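Budget season, and other seasonal allergies

May is when I find out how much I don't understand about money. I had a spreadsheet. It had a tab called "arms" and a tab called "other," and I assumed the first one would be the expensive one.

Relu Enache looked it over for me and asked where the cable ties were. I laughed. He didn't. Relu has bought equipment at Fondetti and at Brullside, and he keeps a grudge list from both, mostly shipping charges and power supplies with the wrong plug.

So this year's plan has a bigger "other" tab. It now covers extrusion, brackets, mounting plates, spare gripper fingers (they wear, they crack, they roll under things) and a line called "props," which I fully expect to be asked about in person. I put 700 against it. Try explaining to the purchasing office at Moen that you need children's garden tools and a fake plant, and that yes, they go on the same order as the motor controllers.

The big question is whether to buy a second pair of arms or fix up the pair we have. A quote from Skindwood came in at 3,000 for the refit, which sounded wonderful until I reached page 2, where the calibration lives. A new pair costs more but arrives with a warranty and somebody to phone. I have gone back and forth on this so often that Liv Kvam has stopped looking up when I come in.
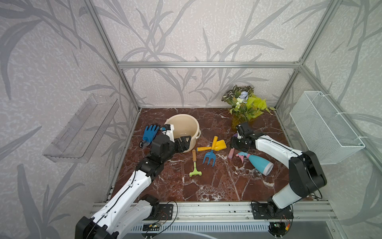
Moen Bench Robotics Group

The garden setup is the one I keep using to argue my case. One gripper is on the rim of the plastic pot, the other has hold of a little pink cylinder, and between them are a trowel, a fork and a rake that cost next to nothing. The marble floor and the leafy wallpaper were my idea, and I will defend them in any meeting.

Liv wants the wire basket on the right wall repeated in every new enclosure, so that's in. The acrylic shelf is in too, one per booth. My draft order now runs to 73 lines, and I still have to work out who signs for the spray bottles.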